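Search this blog

Type and press enter

Jitis gets new fingertips (and I lose a Sunday)

Thursday, November 7, 2019

So the arm has been dropping things again. Jitis – yes, I named it, and no, I'm not taking questions – spent most of last week letting go of whatever I'd given it halfway across the table, and I finally sat down to sort it out properly.

My first guess was the motor. It's always my first guess and it's hardly ever the motor. I rang Beca Humphreys, who has the same gripper on hers, and she asked when I'd last cleaned the pads. Long silence from me. The log says 1,927 closes since January, and I'd wiped them exactly once.

Off they came, then. Two screws a side, and the ones nearest the base had worked themselves loose enough to turn with my fingernail, which can't have been helping! I gave the old pads a going over with a damp cloth, decided they were too shiny to save, and fitted the spare pair I'd been hoarding in the biscuit tin. A tiny dab of threadlock on each screw (tiny, Florencio, I did listen) and then left the whole thing alone overnight, which I found very hard.

Next job was zeroing. You close the fingers gently until the pads just meet, tell the software that's nought, open them all the way and tell it that's the other end. Mine now opens to 662 on the software's own scale. Before I started it was stopping at 87 short of that, so the loose joints had clearly been eating a fair bit of travel.

After that comes my favourite bit, lining up the wrist camera. I like to do it over something with straight lines and a few pale surfaces, as it shows up any lean straight away. If one fingertip sits higher than its partner in the view, the camera bracket wants a nudge.

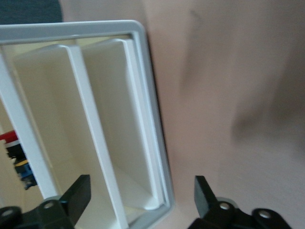
Fingertips either side of the divided grey tray, wrist camera view.

I'm happy with how the two pads face each other there. It's still a touch blurry, so I've dropped the speed for the approach and I'll have another look at the exposure when I've got better light in the back room. The lamp throws horrible soft shadows and I keep meaning to move it.

Still to do: tidy the wrist cable, order more pads (I've no spares left now), and put a reminder in the calendar to clean them every 1,000 closes. Beca reckons I should do it twice as often. She's probably right, but let's see if I manage it once first.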